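Urbridge workshop opens its robot arms to weekend operators

3/31/23

A small automation workshop in Urbridge will open its remote-control stations to the public from next month, giving residents the chance to steer a pair of robot arms through simple sorting jobs and have their efforts recorded as training material.

The workshop is run by Gatico, which moved into the former print shop on Surkora Street in October. Its staff teach robots by demonstration. An operator sits at a set of hand controls, the arms copy the movements, and the software stores each attempt along with what the cameras saw. Once enough attempts have been collected, the arms are set to try the job on their own.

"We could write out every movement in code, and for a job that never changes we still do," said Hạnh Lương, who manages the workshop. "For picking up fruit and vegetables it's quicker to show it. No two eggplants are the same shape."

The sorting project is known in-house as Tô, from the Vietnamese word for a large bowl. Operators are asked to move produce from the middle of the table onto coloured plates, with the plate for each item called out beforehand. Each person records 20 attempts in a sitting, then takes a break.

Trí Trình, who trains new operators, said most people needed two sittings before their movements were smooth enough to keep. The usual fault is closing the gripper too early. Rushing the approach is another, and it shows up later when the robot copies the same habit.

"You have to do it the way you'd want it done back to you," he said. "If you wobble over the plate, it learns to wobble over the plate."

Attempts that go wrong are labelled and stored separately. Quyên La, who checks the recordings, said a dropped item was still useful if the operator recovered and finished the job, and she would sooner have a slow recording than a tidy one that had been stopped and restarted.

Each arm has its own wrist camera, and another camera covers the whole table. Operators watch both views on a monitor at their station and are encouraged to rely on the wrist view for the last few centimetres.

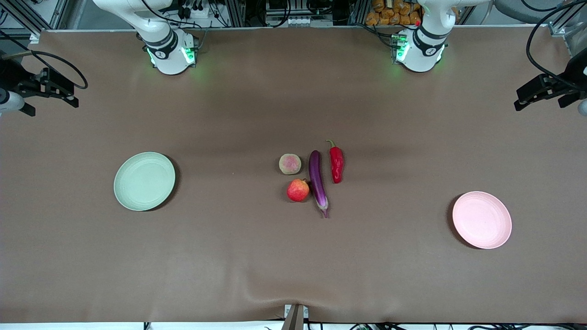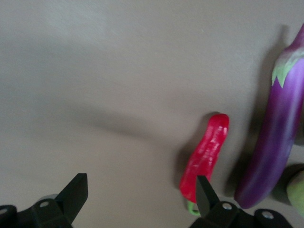
The public sessions will run on weekend mornings and are limited to 24 places. Operators must be 16 or older, and no experience is needed. Loan Trương, who is taking the bookings, said almost 100 people had put their names down and that a second round was likely before winter.

Aidan Hanrahan, a retired fitter and turner who took part in a trial session, said the controls felt strange for the first few minutes because there was no sense of weight in the hand.

"I spent my working life going by feel, and you've got to do this one by eye," he said. "I'd go again."

Sessions are free and last 2 hours. Bookings can be made at the workshop's front counter during business hours.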